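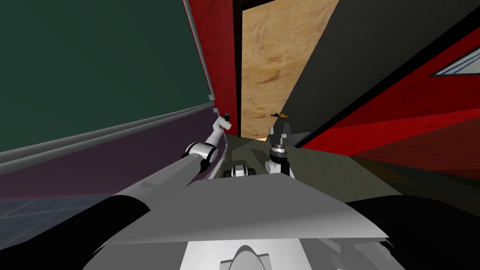

Red door frame between a dark green wall and a red one.

Painting Door Frames and Trim in a Strong Color

I have painted a lot of trim over the years and I still get a little thrill when the tape comes off. A door frame is such a small job! You can start after breakfast and have the first coat on before lunch, and a hallway that has bored you for years suddenly has some life in it. These are the tips I keep going back to, mostly learned in our narrow old place on Munro Street, where every door opens into some tight spot or other.

Wash first, and wash more than you think
Door frames are greasy. Hands go on them all day long, and paint hates hand grease. Use warm water with a squirt of dish soap, then go over it again with plain water and let it dry. Kitchen frames may need a proper degreaser, especially up high near the stove side.

Sanding without the misery
Over old glossy paint I use 146... no, there is no such grit, that's my paint shade number, and I've written it on so many jar lids that my hand types it by itself. The grit you want is 60 for old drips and thick ridges (go gently, it scratches) and 200 or a bit over for the final smoothing. A foam sanding block bends nicely into the curved bits. If your house is old enough that there might be lead under there, test before you sand anything at all.

Fill the dings
Regular wood filler is fine for the corners where the vacuum cleaner hits. Press it in a little proud, let it harden, sand it back. Gaps between the frame and the wall want flexible caulk, run in a thin bead and smoothed with a wet finger. Keep a damp rag in your other hand or you'll have caulk on the light switch, the doorknob and your hair.

Primer for reds
Reds and deep oranges are gorgeous and they cover terribly. Ask for a gray-tinted primer! I did my first red frame over white primer and was on coat five before I gave up and bought the gray. With it, two coats did the trick, plus a touch-up along the inside edge.

Hardware
Take off strike plates and hinges if you can. Drop the screws in a jar and put a bit of tape on the lid saying which door they belong to, because old screws are all slightly different and they know it. If a hinge is stuck in place, rub a little petroleum jelly on it with a cotton swab and the paint will wipe right off.

Brush and order of work
An angled brush, two inches wide, does everything. Dip only a third of the bristles. I go top piece first, then down each side in long strokes, finishing with one light pass from bottom to top. Don't go back into paint that has started to set, however much that one spot is calling to you. Sand it tomorrow.

Working in a tight hall
Prop the door open or lift it off altogether. Put a drop cloth down and tape it to the floor so it doesn't slide when you shuffle. Hang a work light low and to the side, so that drips show up as little shadows while you can still catch them. And paint the wall side last, or you'll lean on it. I have a green sweater with a red elbow.

Tape
Pull it while the last coat is still a bit soft, slowly, back over itself at an angle. If the paint has dried hard, run a sharp blade along the edge first.

Leftovers
Pour what's left into a small glass jar, fill it nearly to the top, and label it with the room, the shade and the month. Mine says "hall, August." A quick stir and a tiny artist's brush will fix most chips in a minute or two.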